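町内の意見集めに「Willia」を使ってみた

地区の将来計画づくりで、住民から案を募るためのオンライン掲示板Williaを導入して一年近くになる。提供元はCleltell。以前は紙のアンケートを回覧板で回していた。同じような道具を検討している町内会もあると思うので、使った感想を残しておく。

登録は簡単で、メールアドレスと町名だけで済む。地図にピンを立てて「この交差点に横断歩道がほしい」などと書き込む形式。対象は1,916世帯で、最初の締め切りまでに77件の案が集まった。紙の頃は15件だったので、これだけでも入れた意味はあった。
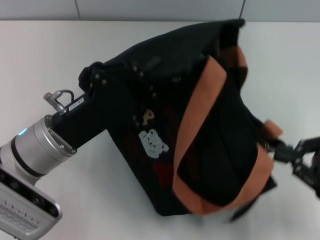 パソコンを持っていない人はどうやって参加するのか。

紙の用紙に書いてもらい、係が代理で入力する。代理投稿の画面は管理者用メニューの奥にあり、見つけにくい。一件の入力に三分はかかる。

賛成ボタンは便利だが、早く投稿された案ほど上に残りやすい。並び順を「新着」に変えられるのに、初期設定は「人気順」のまま固定されている。ここは直してほしい。コメント欄の通知も細かく選べず、全部受け取るか全部切るかの二択になる。

比較のためOrkicoも試した。見た目はOrkicoのほうがすっきりしているが、地図機能が別料金で、今回は見送った。予算に余裕があり、地図を使わない地区ならそちらでもよいと思う。
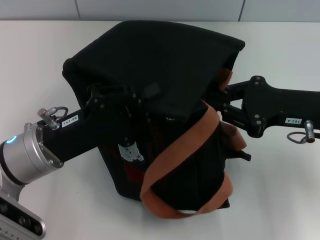

Partanen地区、11月

追記。集まった案を12の項目に整理し、金曜の夜に集会所で話し合った。Williaの集計表はそのまま印刷すると文字が小さく、表計算ソフトに移して作り直した。書き出し自体は問題なくできる。日本語の文字化けもなかった。

導入時の設定はCleltellのTove Briemさんに見てもらった。問い合わせの返事は翌日には来る。ただし説明書は英語版が先に更新されるため、新しい機能については日本語版に載っていないことがある。 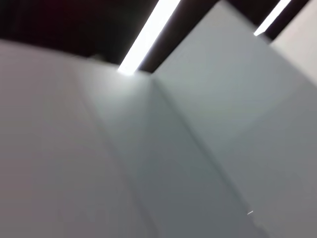

天井の照明

総合すると五点満点で四点。案を集める段階では十分使えるが、集めた後の絞り込みには向いていない。投票機能は匿名か記名かを途中で変更できないので、始める前に決めておくこと。契約は一年単位で、うちは次の年度も更新する予定。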